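Sorting the big blocks: by color, by shape, or just dump them?

tallgrass_mom
We run a toy library out of the back of the community hall in Plenach, and over the winter we got handed a mountain of the large toddler-size building blocks from a preschool that was closing. 500 of them, according to the inventory sheet that came in the box. They are lovely and the kids go nuts for them, but they go home in bags and come back in bags and right now everything lives in one giant tote that I can barely drag across the floor.

I want to split them into sets people can borrow. My plan was one color per bag. My co-organizer thinks that's silly and wants mixed sets. Before we have a fight over it, what do you all do?

bricksandnaps
Mixed, all day long. A bag of nothing but red is a sad bag. My two would build one wall and wander off. We do a base number of the 2x4s, then a handful of little ones, then whatever wheels or windows we have lying around.

quietcorner88
Going to disagree with bricksandnaps a bit. For lending out, mixed is great. For storage, color is so much easier because the kids can help. My daughter was three when she started putting all the yellow ones in the yellow bin and she'd holler if I got it wrong. You can't ask a three-year-old to sort by stud count.

bricksandnaps
OK but then every time you make up a bag you're digging through six bins. I've done it! It's a pain. By shape means two bins, big ones and skinny ones, and you scoop from each.

halfpastsnack
What are you using for bins? We bought the stacking ones from Saser and the lids cracked the first December they sat in the garage. The open ones with no lid have been fine.

tallgrass_mom
Open ones, no lids. I have some colored plastic ones left from when the hall had a craft group. They're big enough that a kid can lean right in, and they do.

quietcorner88
Colored bins are a trap by the way, if you end up sorting by shape. Kids see a red bin and they want to put red in it. I fought this for a whole summer and then gave up and relabeled everything.

oldmapleroad
Long-time lurker, I help at a church nursery. Check whether they're all the same make before you do anything else. We had Zerkum and Soomro blocks mixed together and they look like they should fit, and they sort of do, and then a toddler can't pull them apart and you've got tears. I'd do that pass first and worry about color later.

tallgrass_mom
Oh that's a good one, thank you. There are definitely two kinds in the tote. Some grip a lot harder than others. I thought it was just wear.

halfpastsnack
Could be wear too. Ours that went through the dishwasher a hundred times got looser. I don't put them in there now, just the sink with dish soap and a colander – you want the undersides facing down when they dry or the water sits in the tubes.

bricksandnaps
Bath towel on the floor, flip them all stud side up, leave them overnight. Done.

tallgrass_mom
So I stayed after closing and tried a small batch on the old white table (yes it's scratched up, it's been through a lot of glue). Bins along one side, pulled out some light blue ones, an orange and a skinny lime green, and tried thinking it through both ways. The light blue 2x4s are an easy call either way. The lime green one is where I got stuck – is it a "green" or is it a "skinny"? 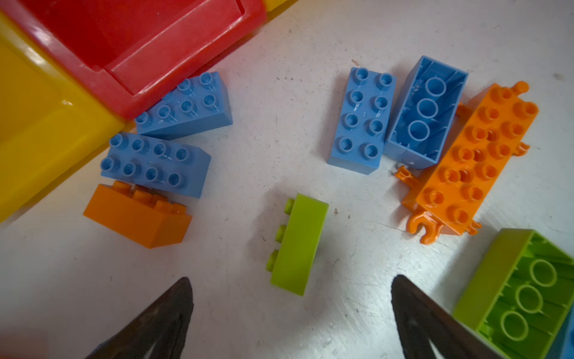
quietcorner88
Green! It's a green!

bricksandnaps
It's a skinny and you know it.

oldmapleroad
I'd put it in a little tub of odds and ends and add a couple to each bag as a treat. The three-stud ones don't match up evenly with the 2x4s anyway, so the small kids get frustrated if they have too many.

halfpastsnack
Seconding the odds and ends tub. How many are you putting in a bag? We tried 12 and people complained it wasn't enough to build anything.

tallgrass_mom
I'm leaning toward 40 with a card in the bag saying what's in it. I'm going with color for storage and mixed for the bags, so I guess everybody wins except my back. Doing the which-ones-grip-too-hard pass first, like oldmapleroad said. Is it OK to lend out the tight ones to families with older kids?

oldmapleroad
Sure, we do. Put a different colored tag on the bag so they don't come home and get tipped in with the rest.

Back to top | Contact the moderators | Posts belong to their authors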